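Clovard pitches a screen and a felt table as the cure for messy desks

5 Nov 2025

Clovard, the office fit-out firm, wants 90 dollars a month per table to keep your clutter in one place. It is a lot to ask for a flat surface and a folding screen.

The idea, launched in September under the name Zinura, is a shared "drop table" covered in teal, felt-like material, with a woven divider standing behind it. Staff are supposed to leave stray items there and sort them as a group every 2 weeks.
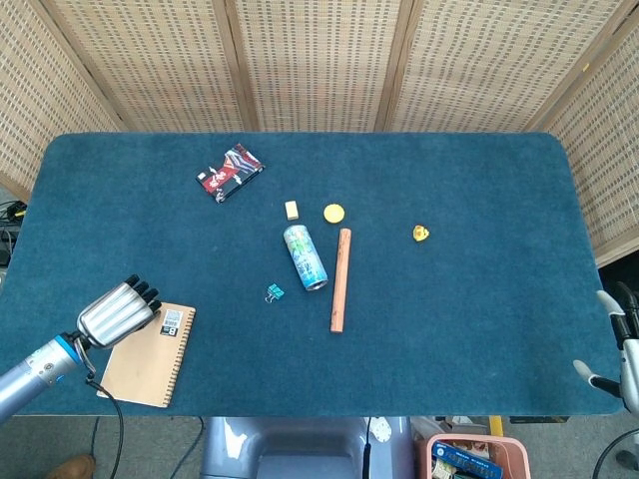
Clovard says people put things away faster when they can see them all at once. Maybe so. A beverage can, a binder clip and a spiral notebook with a plain brown cover are not hard to put away in the first place, and most offices already own a drawer. The company has 13 tables out on trial and has not published any results.

Leire Garrido, who manages the Karppinen building where one of the tables is being tried, was polite about it. "It looks nice. I'm waiting to see if anyone sorts the stuff or if we just get a prettier pile," she said.

The label with a big letter B on the notebook cover is at least a start on keeping track – though a label only helps if someone puts the notebook back.

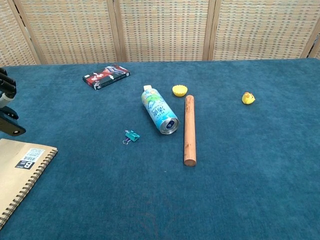 What it costs

Buying a table outright is 3000 dollars, screen included. Rival Cerkus sells a plain version without the divider but would not give a price. Clovard says trial customers can cancel at any time.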